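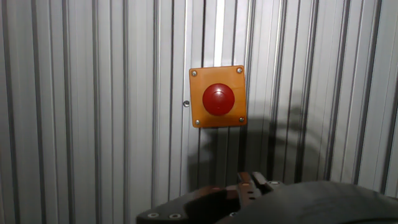

My grandmother kept bees on the hill above Jellonholm, and when she died she left me the hives, the veil, and a jar of honey marked for the winter. I drove up in December, which anybody could have told me was the wrong month for it. The shed was locked, so I stood a good while with my hand on the wall, which was ribbed metal, pale gray, all up-and-down ridges with the light caught in them, and I listened for humming.

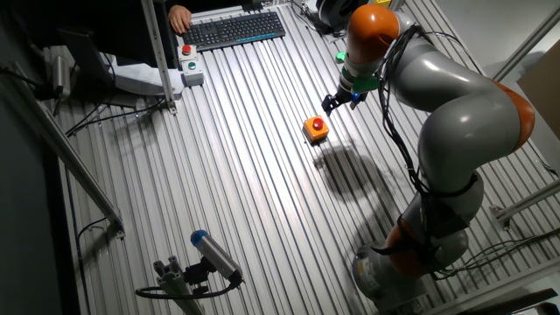

*by the beekeeper's granddaughter*

There was humming, of course, low and steady, from the hives behind me. She used to say a hive in the cold sounds like the ferry to Sukovance heard from bed, and I had always nodded without having the least idea what she meant (I was ten, and mostly there for the toast). 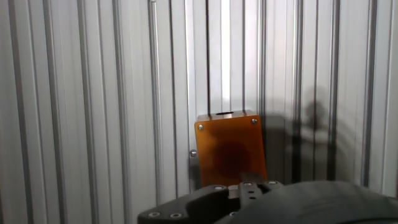
*Pale metal, ribbed from top to bottom.*

I found the key under the third hive, wrapped in a page of her notebook. She had written down 52 things to do before spring, and the last was to sit down and eat something. So I did, on an upturned crate, with the honey and half a loaf from Baden.

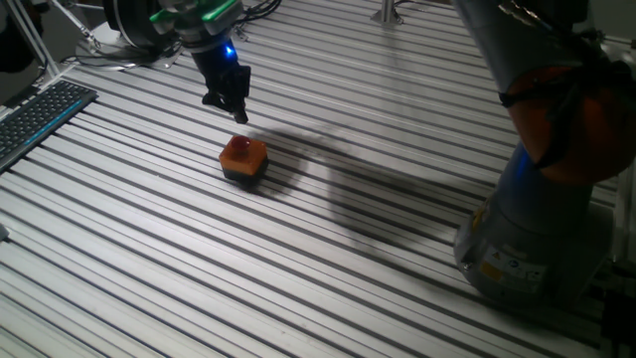 **Did she keep the bees?**

She kept them, and her own girls carry the smoker now.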